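About Plerkthorpe Catering

Plerkthorpe began 15 years ago with two friends, a borrowed van and a wedding in a barn where the power went out before the soup did. Birgit Stüber had been cooking for a school, Marlene Heitmann kept the books at a garden center, and neither of us had planned on starting a company. The bride's aunt asked for our card. We didn't have one, so we wrote our number on a napkin!

These days there are 20 of us, and we look after family parties, office lunches and the odd very large reunion (the Jedell family, we love you, and we still have your cake stand). We bake our own bread, we buy our vegetables from Probert Farm, and we're happy to talk menus for as long as you like - usually over coffee, and often longer than anyone meant to stay.
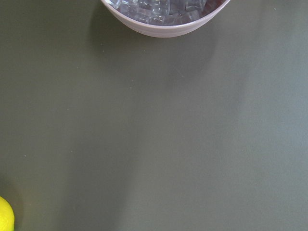 A bowl of ice, filled to the rim.

Last year we served 2,698 plates, and Marlene can tell you which month was the busiest (December, always December). If you're planning something, big or small, please call or stop by the kitchen on Dadier Street. We're in from 8 in the morning, and Birgit will probably make you try something.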